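I finally got to the Brotix open day in Sevisdale, after missing it two years running, and I came home with a tote bag, a sore neck and a whole notebook of other people's rules. If you've read this blog for any length of time you know I love other people's rules. Robots are fun to watch, sure, but what I want to see is the sheet of paper taped up next to them!

Doors opened at 8 on a Thursday and there was already a line for the coffee cart. Brotix takes in retired office desktops and pulls the reusable parts with robot arms and people working side by side. According to the slide in the welcome talk they handled 3,273 machines last year, which sounded like a lot until the woman next to me muttered that her school district could fill that order by itself.

Our guide was Princess Tiongson, who runs cell safety for the whole building and walks extremely fast. Before we got anywhere near an arm she made us read the visitor rules out loud, each person taking a line (I got "no lanyards past the yellow tape," and yes, I was wearing a lanyard). Then badges off, sleeves up, phones in pockets unless she said otherwise.

The first stop was the intake bench, all people. Every case gets unplugged, has its power button held down, and then waits on a rack with a tag clipped to it. The tag has to be signed by the person who did the unplugging, and the next station won't accept a case without it. Somebody in our group asked if you could sign for a coworker who'd stepped away. Princess didn't even let him finish. No signing for anybody else, ever, and if the tag is missing the case goes back to the start of intake, even if six people saw it being unplugged.

Next was the processor station, and I could have stayed there all morning. The house rule I liked best is the "lever first" rule. The retention lever has to be lifted and the frame open before any tool goes near the chip, and the arm pauses for a go-ahead at that point. The chip comes straight up, held by its edges, and nothing touches the contacts in the socket. If the grip isn't square the arm backs off and starts over. No nudging! Apparently nudging was a big problem in the early days, and there's a tray of ruined boards in the training room to prove it.

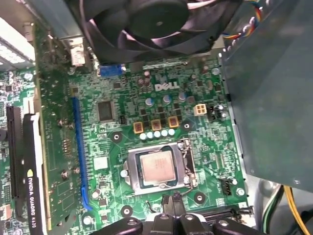

Can a person reach into the cell to move a stray cable while the arm is paused?

Only after the cell has been put into its locked stop and the person going in has hung their own padlock on the switch. A pause doesn't count as a stop at Brotix, because a paused arm can start again the moment it gets its signal. Two people going in means two padlocks, and each one takes off their own.

That one got a lot of nodding from the factory folks in our group. One man said his plant used to treat the pause button as good enough, and he had a scar on his thumb he was very willing to show us.

We also got a long detour into static. Grounded mats, wrist straps tested at the start of each shift, and the gripper pads get checked on the same schedule as the straps. I'd never thought about a robot's fingers needing the same test as a person's wrist, but there's a log for it and everything. Princess flipped it open to a random page in August and went down the column with her pen, looking for gaps. She seemed a tiny bit disappointed that there weren't any.

The software side was handled by a guy from Bukhari, the company that writes the go-ahead screens. His pet rule is that a screen can't ask "Continue?" on its own. It has to say what the arm will do next, in plain words, and the operator has to be able to see the part from where the button is. They moved nearly 79 buttons to make that work, and he looked tired just telling us.

Lunch was sandwiches in the loading bay. Decent pickles, not enough chairs. I ended up talking with two people from Plinov who are setting up a smaller line of their own and were copying down the padlock rule word for word. They wanted to know whether Brotix would share its checklists, and Princess said the visitor version is free to take, the working version isn't, since it changes every month and she doesn't want old copies floating around.

So I took the visitor version. It's on my fridge. Parking, if you go next time, is behind the building and the sign for it is tiny, so turn at the tire shop.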